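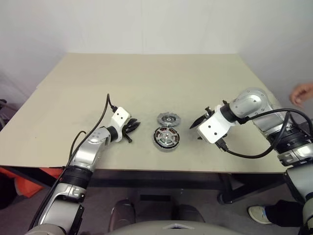
Abb. 1: Zwei runde Metallteile auf einem hellen Tisch

Warenkunde für Großküchen, Handout 3: Essig in der Lebensmittelherstellung
Dozentin: Chinyere Ezeani

Liebe Kursteilnehmerinnen und Kursteilnehmer, letztes Mal sind wir beim Senf hängen geblieben (schöne Diskussion übrigens!), und deshalb holen wir den Essig jetzt in aller Ruhe nach.

Im Supermarkt stehen meist Flaschen mit fünf oder sechs Prozent Säure. Wer für eine Kantine oder eine Feinkostfabrik einkauft, begegnet dagegen auch dem Branntweinessig mit deutlich mehr Säure, oft im Kanister, und der wird vor dem Gebrauch verdünnt. Bitte immer erst auf das Etikett schauen und dann rechnen!

Rechenbeispiel: Wir haben 2 Liter Essig mit zehn Prozent Säure und brauchen fünf Prozent für einen Gurkenaufguss. Also geben wir noch einmal 2 Liter Wasser dazu und erhalten knapp gerechnet 4 Liter Aufgussbasis, Zucker und Gewürze kommen extra.

Weinessig und Apfelessig bringen eigenes Aroma mit und passen in Dressings, bei denen man den Essig auch schmecken soll. Für Ketchup oder Mayonnaise nimmt man gern die neutrale Sorte. Marius Tănase von der Feinkostküche Pustholm hat uns dazu im Januar seine Rezeptur für Kartoffelsalat mitgebracht, die liegt noch im Ordner.

Zum nächsten Termin bitte Seite 21 im Skript lesen und ein Etikett von zu Hause mitbringen, ganz gleich welches.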